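Clurkow Nursery
Staff meeting: play kitchen and table toys
Held in the small room, 5/23/19

Present: Josiane Charpentier (chair), Vasylyna Kobzar (minutes), four room staff
Apologies: one, from the baby room

1. Minutes of the last meeting

Agreed as a true record with one correction. The sand tray lid was ordered from Trimwood and not from Nyberg. Josiane to amend the file copy.

2. Matters arising

The shelf labels are up. Two have already been peeled off at child height and will be put back higher. The coat peg rota is working and was not discussed further.

3. Play kitchen: what stays on the table

Josiane said the play kitchen has been getting too full. By mid-morning most of the food is on the floor and the children are walking over it. She proposed putting out a very small set at the start of each session and leaving the rest in the cupboard until asked for.

It was agreed to try this until the end of June. The starting set will be a plate, one vegetable and one other piece. Staff can swap the vegetable each week. The wooden table will be used, with the clear sides left on so that pieces don't roll off.
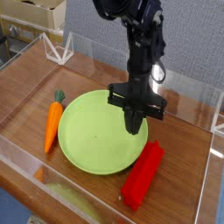

Item 3: green plate, carrot and red block on the wooden table

There was some disagreement over the block. One member of staff felt it belonged in the construction box and would only confuse the tidying. Vasylyna said the children in her group use blocks as sausages, bread and fish fingers and get more talk out of them than out of the moulded food. The block stays for now. If the construction box runs short it goes back.

4. Plates

The old picnic plates are scratched and two have split edges. They will be thrown out. The green ones are sound and have a raised rim, which helps the younger children keep food on them when carrying. Josiane asked that only one green plate goes out per table, as a stack gets used for throwing.

The price from Henia for a mixed box of play crockery is £90. Trimwood will do a similar box for less but charge for delivery. The equipment budget stands at £1,917 for the year, and £400 of that is already put aside for the outdoor mats. It was agreed to wait until after the June stock check before buying anything. 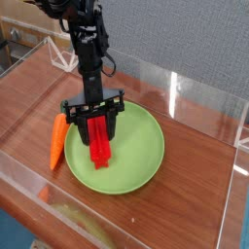
Item 4: green plate with the carrot against its rim

5. Language at the table

Vasylyna reported on the position words work. She has been using the plate and the carrot for "on", "beside", "under" and "behind", a few minutes at a time with two or three children. "Beside" is the hard one. Several children put the carrot on the plate whatever they are asked, on the grounds that carrots go on plates. She suggested using a piece that isn't food for the first few turns and bringing the carrot in later.

Staff to use the same four words in all rooms so that children moving up don't meet a different set. "Next to" is fine if a child says it, but adults should stick to "beside". Vasylyna will write the words on a card and tape it inside the cupboard door.

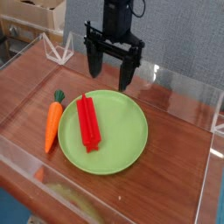 How often should the table toys be washed?
Hard plastic pieces are washed in warm soapy water at the end of every day they have been out, and straight away if one has been in somebody's mouth.

The above was put by one of the room staff and Josiane asked for the reply to be minuted, as practice has differed between rooms. Pieces are to be left on the rack overnight and not dried with the kitchen tea towels.

6. Cloths and fabric pieces

Fabric has been ending up in the same basket as the plastic food and comes out grubby. It was agreed to keep cloths in their own bag on the hook by the sink. They go in the wash at the end of the week with the dressing-up clothes.

Red and green cloths are for play only. White ones are for wiping up and must not go in the play kitchen. The children like to use a cloth as a blanket for the vegetables or to wipe the table themselves, and staff are happy with both.

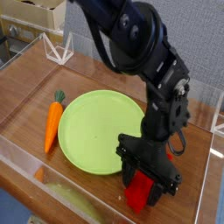 Item 6: red cloth, with the plate and carrot on the table

7. Cupboard

The bottom shelf is 900 mm wide and takes three baskets side by side. Anything left on top of the baskets falls out when the door is opened. Josiane will go through the contents before the stock check and put aside anything cracked or missing its other half.

8. Any other business

The spare key to the cupboard has not been found. Staff to check coat pockets.

Actions
Josiane: amend last minutes, sort cupboard, throw out old plates
Vasylyna: word card for the door, bag and hook for cloths
All rooms: small starting set from tomorrow

Next meeting in June, after the stock check.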